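Speaker notes – computers in sport coaching, evening talk at the Elilside rowing club
October 29, 2021

Opening. Wait until people sit down. Thank Hoi-yan Chu for the invitation and for lending me the projector cable.

I am a rowing coach, and I learned to use the computer late. So tonight I will speak about what the computer gave to our crews and what it took from us. I will not speak about programming. If you want the technical details, please ask Pao-chu Siu in the break, he wrote most of our scripts.

Slide 2. Before we had software, we wrote the stroke rate on paper with a pencil. One training camp at Kwan gave us 64 sheets. I kept them in a shoe box. When a rower asked me in spring if she was faster than in fall, I had to search the box for one evening, and often the rain had made the numbers hard to read.

(Show the paper sheet. Pass it to the first row, ask to have it back.)

Slide 3. Now each boat has a small sensor under the seat and one at the oarlock. They measure the angle of the oar, the force, and the speed of the boat. In one session we get 2,000 strokes. The program Clusadia puts them in a table, and I can compare two rowers in the same boat. This was new for me. I always believed that our stroke seat, Hemi Mudgway, pulled the hardest. The table said it was the number 3 seat. Hemi was not happy for a week. Please tell this part slowly, people usually laugh.

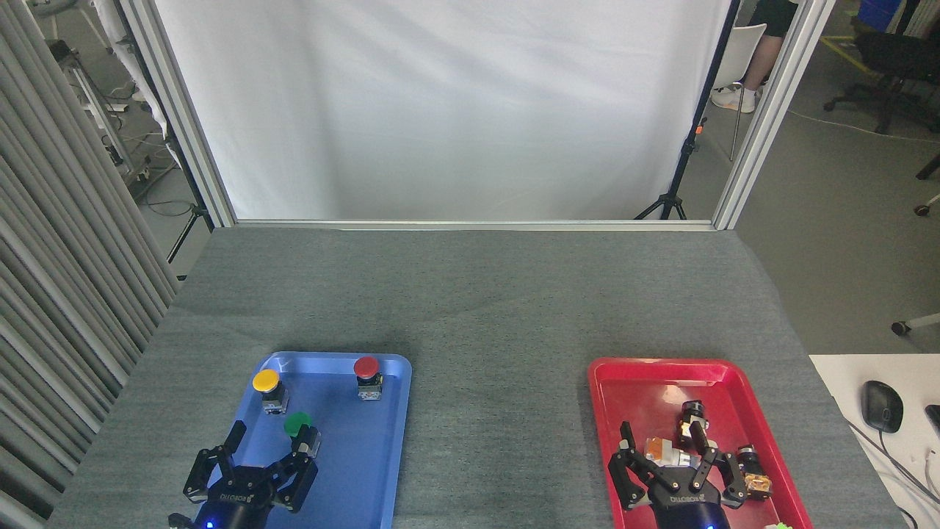

Slide 4. The force curve. Explain the axes first, because last time I forgot. Left to right is the angle of the oar, bottom to top is the force. A good curve rises early and has no hole in the middle. When there is a hole, the legs finished before the back started. I can see this from the launch too, but the rower cannot see it from inside the boat, so the curve helps her to believe me.

Slide 5. Mistakes we made. In September we gave the crew 110 pages of printed results before a race. They read them in the van and rowed badly. Now I choose one number for each rower and one for the boat. The rest stays on my laptop.

Also the clock problem: one sensor was late compared with the others, and for some days I corrected a fault that did not exist. Ming-te Yau found it. Say thank you to him if he is in the room.

Slide 6. Cost. The club at Kaltadier shares its sensors with us. Do not give the price, the contract is still being discussed.

Questions. If someone asks about heart rate – Hoi-yan Mak will answer, she has the microphone on the left side. Finish before the bar closes.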